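NOTICE TO RESIDENTS OF THE LAU BUILDING

The Office of Interior Provision at Pidton wishes to inform residents that applications for a view are now open. Under the scheme, any room without a window may be furnished with one printed on cloth. The view remains the property of the Office and must not be ironed.

Three views are offered. The Harbour is available in grey only. The Orchard has been withdrawn following the complaint from Room 18, whose occupant reported that the fruit had not ripened by August. The Garden, with panes and trees beyond, is recommended for general use.

Residents are reminded that the doors in the Garden view do not open. The Office has received 25 letters on this point, the longest from Hui-mei Kwok of Room 15, who states that she heard rain on the grass and wished to bring in her washing. An inspector attended. He found the cloth correctly hung and the handle flat to the touch. He remained until evening, and his report, when it reached us, consisted of a single request for a chair.

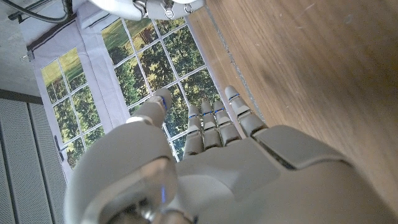

The chair was supplied. Miss Kwok has since asked for a second, and for a pair of outdoor shoes in the inspector's size. Both requests have been forwarded to Utudel, where such matters are decided.

Pending a reply, residents are asked to wipe their feet before leaving Room 15.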